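4.2 Sorting of loose hardware

The household tasks in Section 4.1 mostly involve soft or forgiving objects. Shop-floor sorting does not. A returned-parts tray mixes shapes that share no common grasp, and the worker who empties it relies on touch as much as sight. We therefore treat sorting as a separate test, using parts of the kind handled at the Dretstead repair shop. All trials use a parallel two-finger gripper with a wrist camera, and the policy was trained on 4000 recorded grasps.

The first part group covers control hardware: domed pushbuttons, an emergency stop switch and a modular circuit breaker (Figure 3). Round caps give the fingers little flat area to close on, so the policy must choose between the cap and the collar or body beneath it.
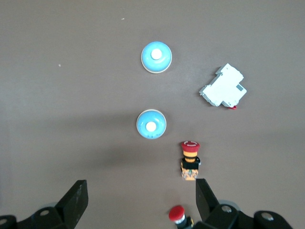
Figure 3. Control hardware on the work surface, wrist view. Blue pushbuttons, a white breaker with a red toggle tab, and red mushroom-head switches.

4.3 Mixed electrical and plumbing parts

The second group adds differences in size and outline. A flat sheet-metal box offers a low profile to a gripper coming from above, while a small capacitor can be gripped along its sleeve but tips easily. Spacing matters as well. A part inside the curve of a clamp leaves less room for the fingers than the same part in the open — a case that our planner, Hilora, scores as a separate grasp class. We allowed 22 seconds per part and counted a timeout as a failure. 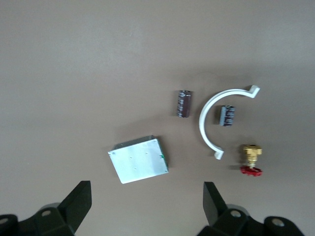 Milovan Pavlović, commenting on an earlier draft, objected that a time limit per part favors the machine. A human sorter, he noted, clears the easy pieces by the handful and spends the saved time on the awkward ones, so the fair measure is time per tray. We accept this point and report both measures in Section 5.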